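바구니 하나로 정리하기

안녕하세요. 오랜만에 글을 씁니다. 저는 한국에서 산 지 좀 되었지만 아직도 글을 쓸 때 사전을 옆에 두고 씁니다. 틀린 표현이 있으면 댓글로 가르쳐 주십시오. 지난번 글에서 띄어쓰기를 고쳐 주신 분께 감사드립니다. 그 글은 고쳤습니다.

오늘은 나무 큐브와 바구니에 대해서 쓰려고 합니다. 작은 이야기입니다.

11월에 이사를 했습니다. 새집은 전에 살던 집보다 방이 하나 적습니다. 그래서 짐을 많이 줄여야 했습니다. 옷은 어렵지 않았습니다. 책은 조금 어려웠습니다. 제일 어려운 것은 작은 물건들이었습니다. 단추, 열쇠고리, 어디에 쓰는지 모르는 나사, 그리고 나무 큐브입니다.

나무 큐브는 조카가 우리 집에 올 때 가지고 노는 것입니다. 처음에는 한 상자를 샀습니다. 상자에는 24개가 들어 있었습니다. 그런데 상자가 종이여서 금방 찢어졌습니다. 그 후에 큐브는 집의 여러 곳으로 흩어졌습니다. 소파 밑에서 나오고, 신발장에서 나오고, 한번은 쌀통 뒤에서도 나왔습니다. 밤에 물을 마시러 가다가 밟은 적도 있습니다. 큐브를 밟아 본 분은 그 아픔을 아실 것입니다.

이사 짐을 싸면서 친구 비올레타 키로가에게 전화를 했습니다. 비올레타는 정리를 아주 잘하는 사람입니다. 제가 플라스틱 통을 새로 사려고 한다고 말했더니 바로 반대했습니다.

"통을 사기 전에 물건을 먼저 꺼내 놓고 봐. 통을 먼저 사면 통이 물건이 돼."

저는 이 말을 수첩에 적었습니다. 사실 저는 이미 통을 두 개 주문한 다음이었습니다. 비올레타에게는 말하지 않았습니다. (비올레타, 이 글을 읽고 있으면 미안해요. 통은 환불했어요.)

그래서 토요일 아침에 청소를 다 하고, 상에 하얀 천을 깔았습니다. 제가 물건을 정리할 때 하얀 천을 까는 것은 어머니에게서 배운 습관입니다. 어머니는 콩을 고를 때도 하얀 천을 깔았고, 단추를 고를 때도 하얀 천을 깔았습니다. 하얀 천 위에서는 먼지도 보이고 작은 조각도 보입니다. 색이 있는 상보를 깔면 같은 색의 물건이 숨어 버립니다. 다만 하얀 천은 자주 빨아야 합니다. 저는 커피를 마시면서 정리하는 사람이라서 벌써 얼룩을 하나 만들었습니다. 베이킹소다로 문질렀더니 조금 연해졌지만 없어지지는 않았습니다. 얼룩을 지우는 좋은 방법을 아시는 분이 계십니까?

바구니 이야기를 하겠습니다. 이 바구니는 원래 빵 바구니였습니다. 동네에 구리츠라는 작은 생활용품 가게가 있는데, 거기에서 샀습니다. 빵을 담아서 식탁에 놓으면 예쁠 것이라고 생각했습니다. 그런데 저는 빵을 사 오면 봉지에서 바로 꺼내 먹습니다. 바구니에 담을 시간이 없습니다. 그래서 바구니는 냉장고 위에서 오랫동안 혼자 있었습니다. 이사를 할 때 버릴까 생각했지만, 짠 모양이 아직 단단해서 버리기가 아까웠습니다.

엮어서 만든 바구니에는 좋은 점과 나쁜 점이 있습니다. 좋은 점은 가볍다는 것입니다. 조카가 혼자서 들 수 있습니다. 그리고 큐브를 넣을 때 나는 소리가 부드럽습니다. 플라스틱 통에 큐브를 쏟으면 아래층에 미안할 만큼 큰 소리가 납니다. 나쁜 점은 먼지입니다. 엮은 틈 사이에 먼지가 들어가면 걸레로는 닦을 수 없습니다. 저는 안 쓰는 칫솔로 털고, 햇빛이 바로 닿지 않는 창가에 잠깐 둡니다. 물로 씻는 분도 계시는데, 저는 한번 씻었다가 마르는 데 너무 오래 걸려서 이제는 하지 않습니다.

바구니의 모양도 중요합니다. 저는 전에는 둥근 바구니를 좋아했습니다. 그런데 둥근 바구니는 선반에 넣으면 네 구석에 자리가 남습니다. 네모난 바구니는 벽에 붙습니다. 모서리가 둥글면 손에 걸리지 않아서 더 좋습니다. 가장자리가 두꺼운 것을 고르시면 들 때 손가락이 아프지 않습니다.

정리하는 순서는 이렇게 했습니다. 먼저 집 안의 큐브를 찾아서 모두 한곳에 모읍니다. 다음에 마른 수건으로 하나씩 닦습니다. 나무라서 젖은 수건을 쓰면 저는 불안합니다. 모서리가 거칠어진 것은 고운 사포로 조금 문지릅니다. 저는 사포를 사러 철물점에 갔는데, 주인이 숫자를 물어보았습니다. 사포에 숫자가 있는 것을 그때 처음 알았습니다. 1000번을 사 왔습니다. 주인은 처음에는 더 거친 것을 쓰고 나중에 이것을 쓰라고 했지만, 제 큐브에는 이것 하나로 충분했습니다. 문지른 다음에 가루를 잘 털고, 바구니에 하나씩 넣습니다.

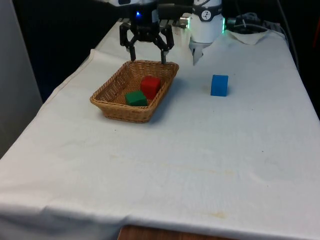 하나씩 넣는 것이 답답하게 들릴 수 있습니다. 저도 처음에는 두 손으로 한꺼번에 쏟아 넣었습니다. 그러면 큐브가 바구니 가장자리를 맞고 밖으로 굴러갑니다. 그것을 주우러 가면 다른 일이 눈에 보이고, 다른 일을 하다가 정리를 잊어버립니다. 천천히 넣으면 닦지 않은 것도 찾을 수 있습니다.

색에 대해서도 고민을 했습니다. 인터넷에는 색깔별로 나누어 담으라는 글이 많습니다. 저도 해 보았습니다. 일주일 후에 조카가 와서 오 분 만에 다 섞었습니다. 조카에게는 파란 큐브가 집이 되기도 하고 생선이 되기도 합니다. 그러니까 색깔별로 나누는 것은 저에게만 필요한 일이었습니다. 지금은 모두 한 바구니에 넣습니다. 조카도 이제 "집에 가자" 하면서 큐브를 바구니에 넣습니다. 물론 기분이 좋은 날에만 그렇게 합니다.

회사 동료 아나스 헤가지 씨에게 이 이야기를 했더니, 자기 집에서는 주머니를 쓴다고 했습니다. 끈을 당기면 입구가 닫히는 천 주머니입니다. 여행을 갈 때는 그쪽이 더 편리할 것 같습니다. 하지만 주머니는 안이 안 보여서, 아이가 하나를 찾으려고 전부 쏟는다고 합니다. 바구니는 위가 열려 있어서 그런 일이 적습니다. 대신 뚜껑이 없으니까 고양이가 있는 집에서는 다시 생각해 보셔야 합니다. 우리 집에는 고양이가 없습니다.

바구니는 지금 거실 책장 맨 아래 칸에 있습니다. 그 칸에는 다른 것을 두지 않기로 했습니다. 처음에는 옆에 잡지를 두었는데, 잡지가 쓰러져서 바구니를 덮고, 그 위에 우편물이 쌓이고, 며칠 만에 바구니가 보이지 않게 되었습니다. 빈 자리를 그냥 비워 두는 것이 저에게는 아직 어렵습니다. 자리가 있으면 무엇을 두고 싶어집니다.

다음에는 단추를 정리하려고 합니다. 단추는 큐브보다 훨씬 작고 훨씬 많아서 조금 무섭습니다. 비올레타는 유리병이 좋다고 하고, 저는 얕은 서랍이 좋다고 생각합니다. 여러분은 단추를 어디에 두십니까? 댓글에 써 주시면 사전을 찾아 가면서 열심히 읽겠습니다.

추신. 베이킹소다는 식초와 같이 쓰면 더 잘 지워진다고 이웃분이 말씀하셨습니다. 이번 주에 해 보고 결과를 쓰겠습니다.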